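The weekend at Wunden, or how I came home with a sunburnt neck and a tambourine

I promised several of you a proper write-up of Wunden and then let July slip by, so please forgive me. There has been washing to do. I found grass in a pillowcase this morning, and I am quite sure that pillowcase never left the house.

For anyone who hasn't heard me go on about it already, Wunden is a very small music festival held on sloping farmland, in two fields and a barn, with a third field for the tents. They sell 700 tickets and then they stop, and I've been going long enough to remember when they struggled to shift half of that. I went with my sister this time, her first go, and I spent most of the drive telling her not to expect too much. She's used to the big ones, you see, with the screens and the phone charging lockers and the forty-minute walk from the car. I was nervous on the festival's behalf, like when you show somebody your favourite film and keep looking sideways to check they're laughing.

We got there at four in the afternoon and had the tent up by five, which is good going for us. The pegs went in like butter on the left and would not go in at all on the right, so we slept on a bit of a lean both nights, and I woke up each time with my face pressed against the wall of the tent and my sister taking up all of the nice flat middle. We had brought far too many crisps and only one torch. I'd written "torch x2" on the list and ticked it, so I can't explain that.

The first band we saw properly were Nultton, in the barn, just as it was getting dim. I knew nothing about them except that there were five of them on the poster and six on the stage. The extra one turned out to be somebody's aunt on the accordion, and she was marvellous. They play a sort of slow, swaying folk music with a great deal of drum in it, and the songs don't so much finish as wander off. One of them went on for so long that I went and got two teas, chatted in the queue, came back, and they were still in the chorus – and a better chorus than when I'd left it. My sister had her eyes shut. I asked if she was tired and she told me to shush, so I took that as a good sign.

After them there was a bit of a wait while they changed over, and we had a wander round the food. I do think the food has gone up a notch. There used to be one van doing burgers and one doing slightly different burgers. Now there's a woman doing flatbreads with pickled carrot and a yoghurt sauce that I have tried to make twice since I got back and not managed. Hers was sharper. I think it might have been lime, and I'm using lemon, so I shall buy limes. The tea tent is still the tea tent, still with the big dented urn and the honesty tin, and still the best place to sit when it rains, which it did, heavily, for exactly as long as it took us to get our wet weather things out of the bottom of the bag.

Now, the person I most wanted to see was Oluwaseun Ogunleye, who was on the second evening in the top field. I heard him on the radio back in the winter while I was scraping wallpaper off the back bedroom and had to get down off the steps to write his name on the wall (it's under the new paper now, which I rather like). He plays guitar and sings, and on the night he had a trumpet player with him and a lad on the bass who looked fifteen and played as though he'd been at it for a lifetime.

I'm not very good at describing music. I can tell you that the field went quiet in the first verse, children and all, and that you could hear the rope on the flagpole tapping. He did one song about his grandfather's bicycle that had me in bits, and I've never met his grandfather and I haven't owned a bicycle since school. Then he did three fast ones in a row and everybody got up. I got up! I danced next to a man in a cagoule who kept apologising for his elbows. The trumpet went right over the hill, and the sheep in the next field lined up along the fence to have a look at us.

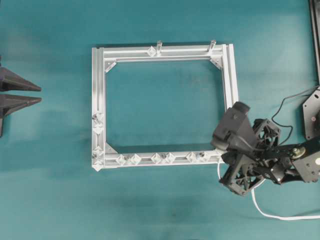 Aluminium frame with corner brackets

He came to the merchandise table afterwards and signed things, and I'd meant to say something sensible to him about the radio and the wallpaper. What I said was "very good trumpet", to a man who doesn't play the trumpet. He was ever so nice about it. I bought the record, and a tea towel with the words of the bicycle song on it, and my sister bought the record as well, so now there are two in the family and we can't lend it to each other. I've put the tea towel in the drawer where I keep the ones that aren't for using.

I should say something about Honkanen, who were the big name at the end of the night. There's been a bit of grumbling about them on the Wunden message board and I think it's unfair. They were loud, yes. They had two drummers and a smoke machine, and Wunden isn't really used to a smoke machine; the breeze took it all down the slope, and for a while the tea tent disappeared. I did go and stand further back. But the younger ones at the front were having the time of their lives, and I remember perfectly well being the younger one at the front while somebody's mum stood at the back with her hands over her ears. From up by the hedge they sounded lovely, I thought. There was one long, rumbling piece with no words to it that I could happily have fallen asleep to, and I mean that kindly.

The last day is always my favourite because it's so sleepy. People have stopped trying to see everything. There was a workshop in the barn at ten called "Percussion for the Shy", and my sister, who is not shy, signed us both up for it. We sat in a big ring and were each handed something out of a crate. I got a tambourine. The chap running it, very tall, with a voice like warm gravel, had us build up a rhythm one person at a time, and by the time it got round to me I'd been counting so hard in my head that I came in early and had to pretend I'd done it on purpose. We kept at it for 65 minutes by the barn clock. My wrist ached for days. I loved it so much that I bought the tambourine off him, and it now lives on the hook by the back door, where it goes off every time anyone fetches a coat.

Then there was the singing. They finish every year with everybody together in the bottom field, and anyone who fancies it goes up to the front and makes the choir. There must have been close to a third of the festival up there by the end. We did four songs, three of which I knew. My sister, who told me in the car that she would not under any circumstances be joining in with any singing, was in the second row, in my spare hat.

A few bits and pieces, for those of you thinking of going next year. The loos are fine on the first day and after that I'd set an alarm. Bring cash for the honesty tin, as they don't take cards in the tea tent and I hope they never do. It is colder at night than you'd think, even in the height of summer, and I was glad of the second blanket. Camp on the uphill side of the water tap and not the downhill side. The programme costs a couple of pounds and the times in it are more of a hope than a promise. I missed Girex altogether because they'd been swapped with the ceilidh, and I'd been looking forward to them, so if anybody did catch their set I'd love to hear what it was like. Somebody told me they did a whole song on the saw.

We got home at seven in the evening and I had the sort of bath where you have to rinse it out afterwards. My sister rang me the next morning before I'd even had my toast and asked when the tickets go on sale. I've told her it's usually just after Christmas, and that the first 100 are cheaper, and she's put it on her calendar and on mine. She also says she's buying her own tent.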